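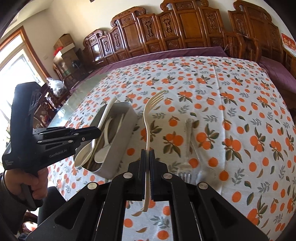
Visit to the Mumau Monetary Policy Forum

Report to members, November 2020

A delegation from the Warnthorpe Institute attended the open day of the Mumau Forum, which studies public debt and currency policy in southern Europe. The delegation was led by Kenza Abou Zeid and spent 3 hours with the research staff.

The morning session dealt with the common budget rules. Salma Berrada, head of the fiscal unit, presented the Erraji survey of 2382 households in 42 towns. Support for keeping the single currency remains firm among older savers. It is weaker among renters and the self-employed, who tend to blame Brussels for decisions made in their own capitals.

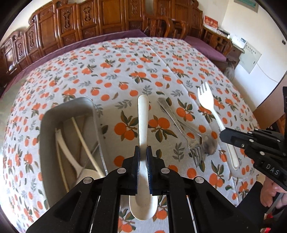 The second session turned to bond markets. Staff explained the Indar index, which tracks how political statements affect borrowing costs, and took questions on its methods. Over 267 speeches have been coded so far – most of them by party leaders and finance ministers. Members of the delegation asked whether the index gives enough weight to regional governments. The Forum accepted the point and will review it before the next edition in June.

The Institute thanks the Forum for its welcome. Slides from both sessions may be requested from the members' office.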